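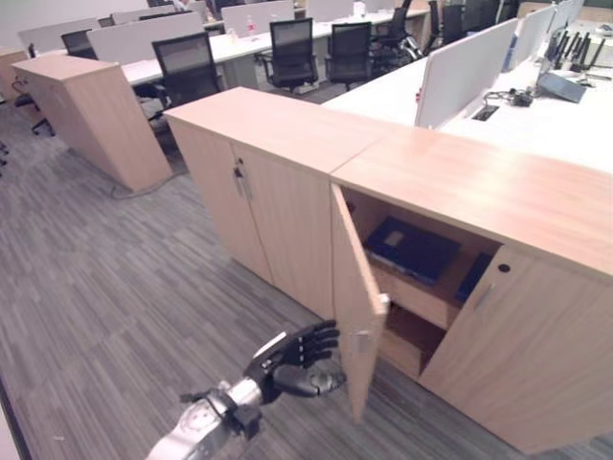
Data > Food and drink > westberg-menus > README

5/25/20, by the westberg-menus maintainer

westberg-menus

School dinner menus, typed up from paper. 1,887 rows, one row per menu per day. Plain CSV, UTF-8, comma separated, quotes round anything with a comma in it (so nearly everything, menus being what they are).

Version 3. If you have version 2 bin it, the pudding column was shifted down a row for most of one spring term and every Tuesday got Monday's custard.

What's in it

Weekly menu sheets from schools in Westberg and Lambert. Most were sent home in book bags, so creases, jam, drawings on the back. Typed by hand. Tried Prandarex on the scans first and it was fine on the printed sheets and hopeless on the duplicated purple ones, it read "mince" as "mines" all the way down. Gave up, typed the lot.

Two caterers. Geline did Westberg and the Lambert kitchens cooked their own until they were switched over. The switch isn't a clean date, some schools went at half term and some after Christmas. Use the caterer column, don't guess from the date.

Files

menus.csv - the main thing
schools.csv - school code, town, infant / junior / both
dishes.csv - lookup, spelling as typed against tidied name
notes.txt - odds and ends, read it if a row looks daft

Columns in menus.csv

menu_id - number, no meaning, gaps where duplicates came out
school - code, joins to schools.csv
date - day the meal was meant to be served. See below re snow
caterer - geline, own, or blank
main - as written
main_veg - the vegetarian choice. Blank doesn't mean there wasn't one, it means the sheet didn't say
sides - as written, separated with semicolons
pudding - as written
sauce - custard, cream, pink custard etc. Only split out when the sheet had it separately. "Sponge and custard" all stays in pudding
price - pence, only if printed on that sheet
remark - anything else on the sheet for that day. Cut to 200 characters, full text in notes.txt if it ran over
conf - h, m, l. How sure I was reading it

Tidied dish names go up to 80 characters. The raw ones can be longer, there is a Christmas dinner that lists every trimming.

Spelling

Raw columns are as written, mistakes and all. Lasagne has more spellings than you would think. Please don't send fixes for these, they're meant to be there. Fixes to dishes.csv very welcome.

Things I lumped together in dishes.csv:
- shepherds pie and cottage pie. I know. The sheets use them for each other, sometimes in the same week
- fish fingers and fish sticks
- all plain boiled potatoes, new or old
- jelly of any colour

Things I kept apart:
- chips and "chipped potatoes". Different kitchens, might matter to somebody
- roast potatoes and roasties, same reason
- chocolate sponge and chocolate concrete. Very different puddings

Known problems

December is thin. Lots of schools did a one-off sheet for the Christmas dinner and a separate one for the party and these got kept or lost seperately. Don't do any sort of month by month count without allowing for it.

Snow days. The menu says what was planned. If the school was shut the row is still there. Put "shut" in remark when somebody had written it on the sheet, otherwise no way of knowing.

Same for swaps. Kitchens ran out of things. The sheet says peas, might have been beans.

Rotating menus. Some schools ran a three week cycle and only sent the cycle home once a term. Those have been filled forward across the term and conf set to l. If you want only sheets with a real date on them, drop the l rows. You lose most of Lambert that way, sorry.

Prices. Patchy. A few sheets give a weekly price and I divided by five, a few give the price for a second child. Remark says which.

Main and main_veg sometimes look the same. Usually cheese and potato pie, and both columns are right.

Allergy notes. Older sheets have none at all. PLEASE don't use this to work out what anything had in it. No recipes here, only names of dishes.

What people might use it for

How long liver hung on. When pasta turned up and whether it ever pushed out potatoes (it didn't, they were served together). Puddings by day of the week. Fish on Fridays. Spelling, for anyone into that. Teaching joins and messy text columns, it's good for that, small enough to open in a spreadsheet and awkward enough to be annoying.

Not much use for nutrition, portion sizes aren't in here. Not a fair sample of anything either, it's whatever families kept.

Privacy

Names of children taken out, also anything about who was on free meals, which one school used to write on the top of the sheet in biro. Cooks were sometimes thanked by name in the end of term notes, taken out too and replaced with [cook]. If you spot one I missed open an issue without repeating the name in it.

School names are codes. Yes you could probably work some out. Please don't publish it if you do.

Scans

Not in the repo, too big and too many names on the backs. Ask if there's a particular row you want checked and I'll look at the sheet.

Changes

v3 - pudding shift fixed. sauce column added. dishes.csv redone from scratch. Duplicate sheets from brothers and sisters at the same school removed
v2 - Lambert added
v1 - Westberg only, no lookup

Licence

Do what you like with the typed text, say where you got it. Caterer names belong to whoever they belong to.

To do

- second pass on the purple sheets
- decide what to do about "salad". Could be a main, a side or a slice of cucumber
- packed lunch trip days, at present main says "packed lunch" and the rest is blank
- find the missing autumn term for the junior school, somebody must of kept it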